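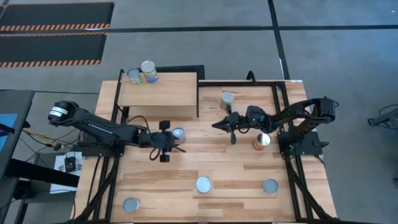

Tomoyo Arai wrote to me after last month's post to say that if I was ever going to see a cannery I should see one that still does fruit, and that the Branport open day in November was the one to pick, so long as I wore flat shoes and got there before the school groups did. I did both, and I'm so glad I listened!

Branport is a bit of a drive from us (we left in the dark with a thermos and two cheese scones) and the cannery sits right behind the old wharf, with its name painted down the side in letters you can read from the bridge. Gates opened at 8 and there was already a line of people with prams and umbrellas. They hand you a hairnet and a paper coat at the door, and beard nets for those who need them, which my husband did, and he has asked me not to post the photo.

We went round in groups of 11 with a guide, starting at the receiving dock, where the pears come in. The smell is lovely, sweet and a bit green, like the inside of a lunch box. They are held in a cool room until they're soft enough to peel but firm enough to slice, and a woman there goes along pressing them with her thumb all morning long. I asked whether there was a gadget for that and she said there was one in the cupboard.

From there it's peelers, corers and a long belt where the halves go by under bright lights. Then the filling line, with its Fabbri seamer, which folds the lid onto the can so neatly that I stood there until the next group caught up with us. It makes a sound like a very fast sewing machine. The cooking is done in big steel vessels at the back, and you aren't allowed near those, fair enough, but you can watch the baskets roll in from behind a yellow rail.

The tasting came at the end, and I'd drive back for that alone. We had pears in juice, pears in light syrup, and a ginger one they only sell at the door. I bought 8 cans of the ginger and have already given half of them away.
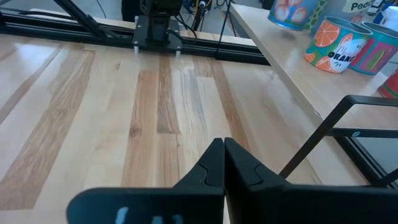 Getting There and Eating

Parking is in the paddock across the road and costs nothing, but it gets muddy by the middle of the morning. If you don't fancy the mud, the number 87 bus stops at the wharf and it's a short flat walk from there. The tour takes an hour and a half with the tasting, and there are 30 steps up to the viewing walkway with no lift, so ring ahead if that's a worry and they'll take you round on the ground floor.

For lunch we went to Odon, the little bakery on the corner, where I had a leek pie and a pot of tea big enough for three. It was packed with people still wearing their hairnets, me included, as my husband pointed out once I'd paid. The shop at the cannery takes cards but the bakery was cash only when we were there.

They run the open day again in autumn, when it's apples, and I've put our names down.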